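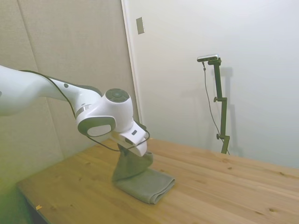 3.2 Towels, and what we mean by "folded"

I'll admit I came to towels late. Our first draft was all T-shirts, and it was Puspita Liew who kept telling me terry cloth deserved a section to itself. She was right! A terry towel has bulk. The loops grip each other, the layers puff up where they turn, and a fold that would lie down flat in a bedsheet comes out as a fat, rounded roll along the front (anyone who has tried to shut a linen closet knows the one I mean).

For the Mollel set we used plain towels on a bare pine table, no cloth or mat underneath. I like pine for this. The grain gives you long straight lines to judge an edge against, and the knots are handy landmarks when you're comparing one fold with the next. We recorded 834 folds in all, with 40 set aside for the two raters, who worked separately at Mondermont and didn't see each other's notes until January.

We gave them only two labels, "stack" and "bundle." A stack has layers that lie flat on one another and a front edge you could run your hand along. A bundle is everything looser: layers bunched together, corners sticking up, no side you'd call the front. Figure 4 is a bundle by that rule, and I don't think either rater would have lost sleep over it.
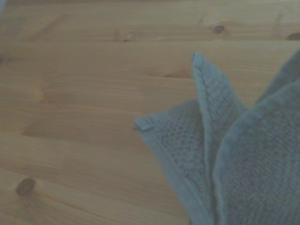
Figure 4. Blue-gray terry towel in a loose bundle on pine, with the pointed corners standing up.

The trouble starts in between. Pick up one corner of a tidy stack and the cloth under it twists into a rope while the rest stays put, so is that still a stack? We went back and forth on this for ages (the Tostari guidelines skip it completely) and settled on labeling only towels that had been let go of. Lifted corners got their own note in the margin, and I come back to those in Section 3.4, along with the hand towels from Cladamdale.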